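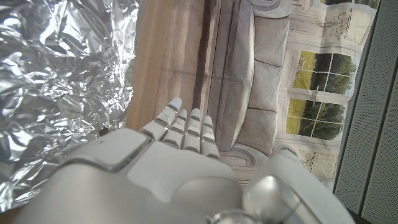
Hallo Liste,

ich bin ja sehr dafür, dass wir den Abschnitt »Spiegelnde Flächen« in unserer Hausregel endlich ausformulieren! Bisher steht da ein einziger Satz, und der stammt noch aus der Zeit, als wir nur Parallelgreifer hatten. Mit einer mehrfingrigen Hand sieht es anders aus: Links liegt zerknitterte Alufolie, die bis an die weiße Schale der Hand reicht, und die runden Fingerkuppen glänzen selbst auch noch. Genau so etwas gehört als Prüffall hinein, finde ich, zusammen mit gedruckten Bildern, etwa dem Zimmer mit dem grauen Sofa rechts neben der Tischplatte.

Am Donnerstag schrieb jemand aus der Gruppe Lengyel:

> Reicht es nicht, wenn wir reflektierende Materialien
> im Protokoll nur ankreuzen? Bei Flesteo machen wir
> 15 Läufe pro Aufbau, mehr Text liest keiner.
> Und gelten Fotos und Poster auch als Störquelle?

Ankreuzen ist ein guter Anfang, ich hätte aber gern zwei Zeilen Freitext dazu: welches Material, und wo es relativ zur Hand liegt. In Fuvville haben wir das mit rund 200 Protokollen ausprobiert, und die Suche nach alten Aufbauten macht seitdem richtig Spaß :-)

Poster und Fotos: unbedingt ja! Ein abgebildetes Fenster mit Rasen dahinter ist für die Kamera erst mal ein Fenster. Mein Vorschlag für 4.2:

»Gedruckte Raumansichten im Sichtfeld der Handkamera sind mit ihrer Ausrichtung (aufrecht, gedreht) zu vermerken.«

Den Entwurf lege ich im Wostisard-Ordner ab, Einwände bitte direkt hier in den Thread.

Viele Grüße aus Fuvville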